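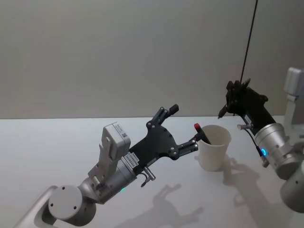
Stifte gehören in den Becher

Im Februar haben wir bei Genoteo die Arbeitstische neu geordnet. Übrig geblieben ist pro Tisch ein weißer Becher für die Stifte, mehr soll dort nicht dauerhaft stehen. Die Schubladeneinsätze von Jevano sind ausgemustert, weil darin vor allem leere Minen und Kappen ohne Stift lagen.

In jeden Becher kommen höchstens 4 Stifte. Marker werden mit aufgesetzter Kappe eingestellt, die Kappe zeigt nach oben. So sieht man die Farbe sofort und der Becher bleibt innen sauber. Wer einen Stift herausnimmt, stellt ihn nach Gebrauch zurück - auch dann, wenn er am Nachmittag noch einmal gebraucht wird.
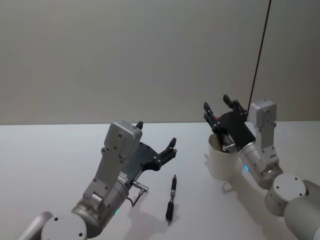 Becher und Stift auf dem weißen Tisch

Die Becher sind leicht und kippen, wenn alle Stifte zur selben Seite lehnen. Bitte verteilt einstellen und den Becher nicht direkt an die Tischkante rücken. Eingetrocknete Marker kommen in die Sammelkiste am Eingang, nicht zurück auf den Tisch. Bei der letzten Durchsicht war die Kiste nach 2 Wochen voll.

Nachschub liegt im Regal im Raum Girkness, drittes Fach von oben. Dort stehen auch Ersatzbecher. Im Standort Wei gilt dieselbe Regelung, der Vorrat wird aber getrennt geführt. Bestellt wurden zuletzt 1.000 Stifte für beide Standorte zusammen, damit kommen wir voraussichtlich bis zum Jahresende aus. 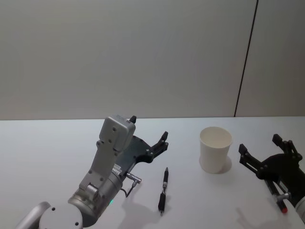 Weißer Pappbecher und zwei Stifte

Die Tischflächen werden ab 17 Uhr gewischt. Bis dahin bitte alle losen Stifte einräumen, Papier mitnehmen und den Becher stehen lassen.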